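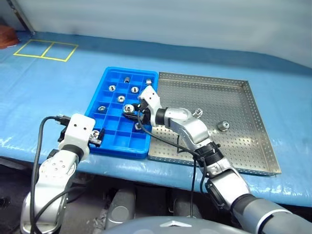
*Hex nuts in a blue compartment tray, with a steel one next to it.*

So I finally finished Mullgate, and I have been walking around the apartment for two days wanting to talk to someone about it. My sister doesn't read comics and my cat has heard enough. You get it instead!

If you haven't picked it up, Mullgate is the small-press series by Archie Laing, the one with the muddy green covers that every shop seems to file in a different place (mine had it under horror, which is just wrong). It's set in a harbor city where a handful of people have powers and most of them would rather not use them. The main character, Galbraith, can hear any conversation that has ever happened in a room, as long as she's touching the wall. That's it. No flying, no punching through trucks. She works nights at a ferry terminal and she wears gloves all the time, and for the first three issues you don't know why.

I bought the first issue back in June because the cover had a lighthouse on it and I'm a sucker for a lighthouse. Then I let it sit in a pile for months. I do this constantly. The pile is a problem and we are not going to discuss the pile.

What got me in the end was issue four, the one where Galbraith takes the gloves off in her late father's kitchen. There are six pages with barely any art of her at all. You get the walls, the stove, the window over the sink, and all these little overlapping word balloons in faded colors, older ones paler than the newer ones. I read it at the bus stop and missed my bus. Laing letters his own books and I think this is why it works so well, because the balloons are doing all the acting.

The villain stuff is weaker, I have to say. Nilberg is supposed to be this terrifying figure who owns half the waterfront, and mostly he stands in offices looking out of windows. His power (he can make people forget the last thing they said) is a great match for hers on paper, and then they only share one real scene. One! I kept flipping ahead looking for the big confrontation and it's over in a page and a half. I've seen people online defend it as restraint. Maybe. I wanted more of them in a room together, though, and I wanted her hand on the wall while he talked.

I'm also not sure about the Drikholm chapter. It's the flashback to the island where the powers first showed up, and it's gorgeous to look at, all gray sea and goats, but it explains things I was happier not knowing. I liked it when Galbraith's ability was just a thing she had, like bad knees. Now there's a meteor involved and a school. Comics love a school.

Still — the last issue. I won't spoil it, but if you've read it, the ferry ticket. The ferry ticket! I went back and found it in the background of issue two, tucked into a mirror, and I actually yelled. I also noticed on the second read that she never touches the left-hand wall of the terminal, in any issue, and I have a theory about that which is too long for this post.

The collected edition is around 400 pages and it's heavy enough that I wouldn't read it in bed. It has some sketches in the back and a short script excerpt, and the paper is nicer than in the singles. The colors in the kitchen pages come out a bit darker, so if you can find issue four on its own, I'd grab it anyway.

Next up is whatever is on top of the pile, which right now looks like a space western somebody lent me last year. If you're reading Mullgate too, come yell about the ending in the comments, and please put a spoiler warning first. My cousin is only on issue three.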